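Brikside opens its gripper comparison bench to small manufacturers

For immediate release, November

Brikside is very pleased to announce that its gripper comparison bench, which many of our long-time customers have been asking after with great patience (thank you, truly), is now open for bookings by small manufacturers, packing sheds, labs and trade colleges. The bench gives visitors a chance to try parallel grippers, fingertip pads and wrist cameras side by side, using their own parts if they like, before they commit a single dollar to a purchase order.

The idea grew out of a great many phone calls. A customer would ring us with two brochures open on the desk, one for the Adik fingers and one for the Teuber fingers, and ask which would suit the job. The brochures list stroke, payload and closing force very nicely, but they say precious little about how a pad behaves when it meets a corner slightly off square, or how much of the work a wrist camera can still see once the fingers have closed. We found ourselves answering with "well, it depends" far more often than we liked!

So over the past several months our team has put together a standard set of light handling tasks that any gripper can be asked to do. Small coloured cubes are among the favourites, as they are cheap, easy to replace and surprisingly revealing. Each pairing of fingers and controller is put through 100 attempts at a single pick and 100 attempts at a stack, with the same starting positions and the same lighting, and every attempt is logged along with the camera footage. Visitors take the whole lot home with them, misses included.
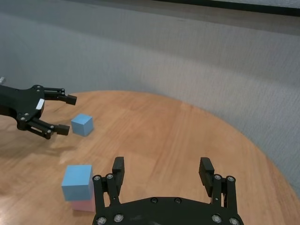
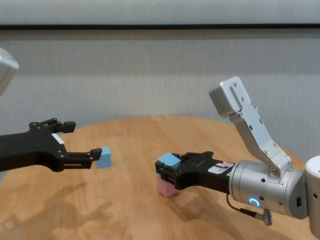 Stacking cubes with a pair of two-fingered grippers, from the wrist and from chest height.

Can I bring my own parts to test?
Visitors are welcome to bring any part that weighs up to 2 kilograms and has no sharp or oily surfaces. Please send a drawing or a few snapshots when you book, so that our technicians can have suitable fingertip pads ready for you.

"I've been fitting grippers for a good long while, and I still get caught out by the pads," said Marcelino Vidal, who leads the comparison work at Brikside. "You can have a lovely arm and a very clever controller, and then a ridge on the fingertip catches an edge and the part walks off sideways. I would much sooner a customer saw that happen on our table, with a cup of tea in hand, than on their own line with an order due. And I'll say this too, people are very often happiest with something other than what they came in for, and I think that's a grand result."

Camera placement has turned into a favourite topic of its own. A view from the wrist stays close to the fingertips and is a great help in the last stretch of a pick, while a view from further back takes in both arms and makes it much easier to judge whether they are about to get in each other's way. The bench records both, and our technicians are glad to sit down and go through the footage with anyone who would like a second pair of eyes on it.

The written results will be gathered in the Zutthorpe Handbook, a 71-page guide that covers finger geometry, pad wear, cable routing and controller settings in everyday language. It will be free to everyone who books a session, and we'll keep adding to it as more combinations come across the bench. Corrections and grumbles are warmly invited.

Sessions run for a half day, morning or afternoon, and include a technician, use of the arms and a copy of all recordings. Groups from trade colleges are asked to book well ahead, as places in the programme are limited and the room is on the cosy side.

To arrange a session or request the handbook, please contact the Brikside front desk and ask for the comparison bench.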